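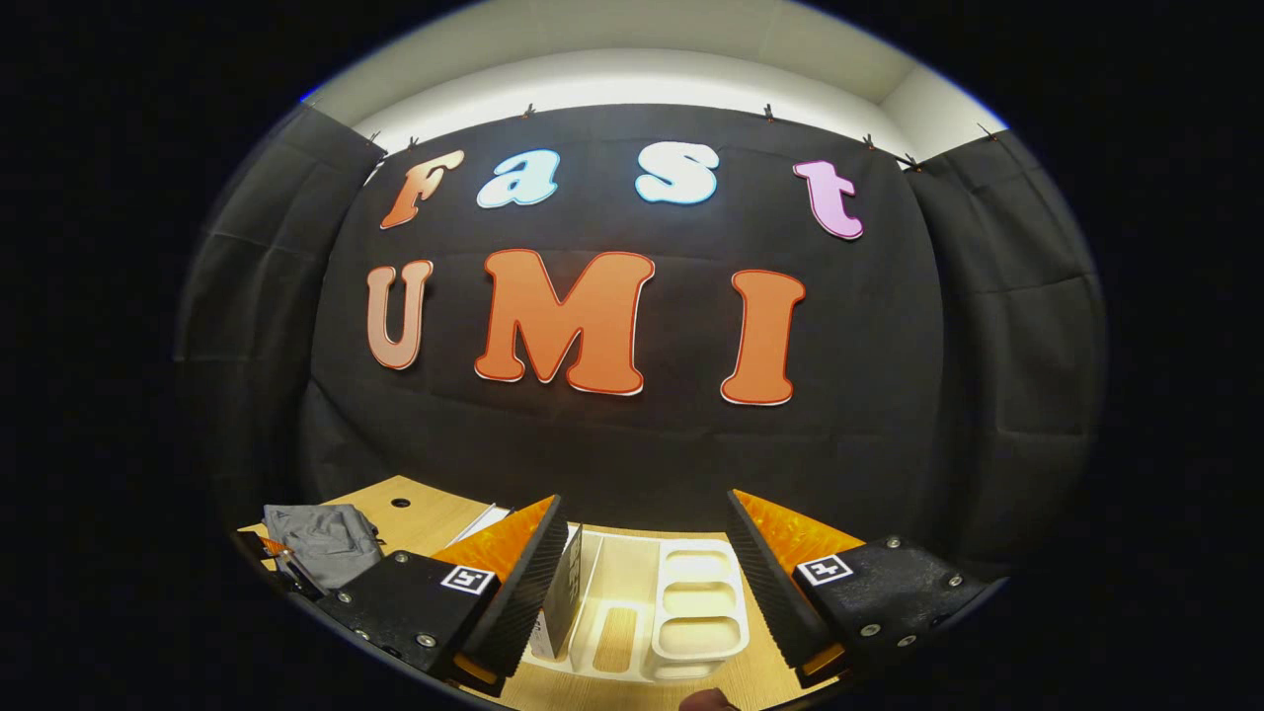

Week 6 handout. Gathering demonstrations by hand
Notes by Zoriana Pylypenko, lab section run with Yogesh Rawat

Read before lab. Bring the log sheet from last week, the blank one is at the end of the reader if you lost it.

Where we are. Last two lectures were imitation learning on paper: observations in, actions out, loss goes down, everyone happy. This week you make the data. Most of your grade on Project 2 will be decided here and not in training, last year's groups can tell you.

1. What counts as an example

One demonstration = one attempt at the task from start pose to end pose. Also called an episode. Don't stop midway and restart inside the same file. If you fumble, finish or abort, mark it, go again.

Each episode stores:
video from the camera on the gripper
gripper pose over time
finger opening over time
your log line (who, task, start layout, keep / drop / unsure)

The first three are automatic. The log line is you. Groups skip it every year and then can't say which episodes had the tray turned sideways.

2. Why hand-held

Teleoperation: good match to the robot, slow, needs the robot. Hand-held: fast, you can feel contact through the tool, no arm required. Cost is that you can do things the arm can't. Your wrist bends in ways the arm won't follow, and you can reach around a corner without thinking about it. So part of the skill is moving like the arm would move. Keep inside the workspace sketch on page 4 of the reader.

Also the policy only sees what the gripper camera sees. You, meanwhile, have two eyes and a neck. If you look over the top of the tool to find the slot, the video may not contain the information you used. Common mistake, hard to spot later. Try it once watching only the camera feed, you'll notice right away.

3. The wide view

Fisheye lens, so the image is round and straight edges come out bowed. Leave it. Do not "fix" it in one file and not in the others. The fingers show up at the bottom of every image, which helps, the model gets the fingers and the object together.

Markers on the fingers are there to read the opening width. They have to stay visible and clean. No thumb over them, no tape. Check playback of your first episode before you record more. If the width track is flat or jumpy, look at the markers first and the software second.

4. Background and booth

Black cloth behind and on both sides keeps the lab out of the picture. Good for a first dataset: fewer things changing. But a policy trained only in a booth can get fussy outside it. And careful, big bright letters on a backdrop are a landmark. Fine for tracking the camera pose (plain black cloth gives the tracker very little to hold on to). Not so fine if the policy learns that the slot is always under a certain letter. Move the tray!

Question from lecture, Lachlan McPhee asked if you can just mask out the backdrop. You can. Then you have another step that has to run the same way at test time. Lambros Kouris tried cropping instead, result was mixed, he'll show his curves in the October seminar.

5. Variety

Vary on purpose, and write it down:
tray position and angle
start pose of the gripper
which side you approach from
who is holding the tool
clutter: cloth, paper, a small object near the edge

Keep fixed: task definition, what counts as done, camera settings, fingers. If you swap the finger pads halfway through, that's a new set. Tell me.

Don't vary everything at once on the first set. One group did this with the Bramik task and couldn't tell what broke.

6. How many

Per group: 50 kept episodes for the first set. Train, test, look at failures, then collect up to 120 total, with the second batch aimed at whatever failed. The shared class set from earlier terms has 2,000 episodes and you may pretrain on it, but report results with and without.

More is not automatically better. Fifty clean ones beat a pile where a third of the grasps slip and the log says "ok".

7. Keep or drop

Drop: tracking lost, markers covered, object left the table, someone else's hand in the view.
Keep: slow but correct. A small correction near the end is fine and even useful, the policy needs to see recoveries.
Unsure: mark unsure. Lambros Drakos goes through the unsure pile with each group, takes 10 minutes, worth it.

Do not drop episodes because they look ugly. If you only keep the prettiest ones the policy has never seen itself off center and will not know how to get back.

8. Speed

Go slower than feels natural. Not so slow that you hover. Hovering before the grasp teaches hovering, the arm just sits there above the object. Plan the move, then move.

Practical stuff

Sign up for a booth slot on the sheet by the door, one hour per group
Do the mapping pass before the first episode, and again if the cloth or table got bumped
Charge the tool afterwords
Name folders group_task_set, no spaces
Upload the same day

First set due July 21, 2026, log sheet included. No log, no grade for this part.

Reading: reader sections 3 and 4. Section 5 is optional, the math gets heavy but the plots on compouding error are good.

Next week: cleaning and aligning timestamps. Bring one kept and one dropped episode, we'll go through them on the projector.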